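Test kitchen notebook, frozen desserts

Last updated October 23, 2022

Cemum base, third round. Swapped a third of the coconut milk for yogurt and kept the honey at 39 g. Tastes cleaner, but the pops still crack near the stick. The Bauerfeind molds release better than the old tray.
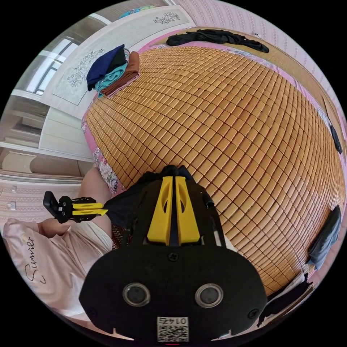
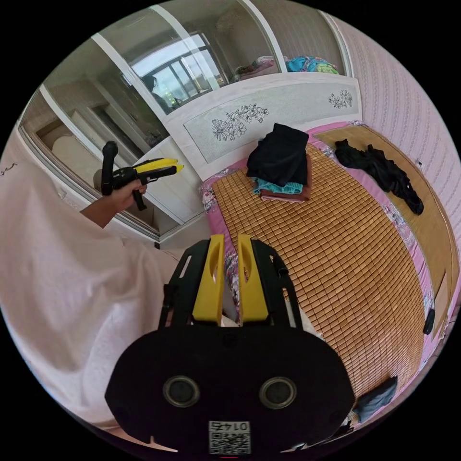
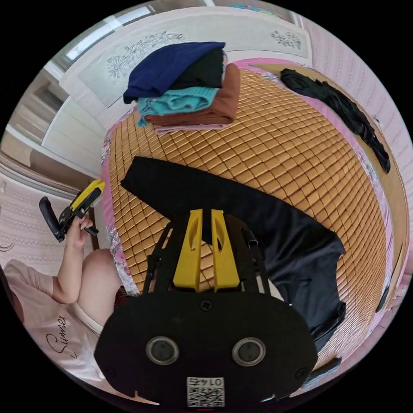

Istton, June

Back to the June notes for the plum batch. Fruit was cooked for 8 minutes, strained, then cooled overnight. Yield was nearly 92 percent of what went in the pot. Too sweet once thawed a little, fine straight from the freezer.

To do: try the Taltberg gelatin at half strength. Pull one pop every hour and write down when the center sets. Label the lids this time.

Contact | Copyright Istton test kitchen | Back to top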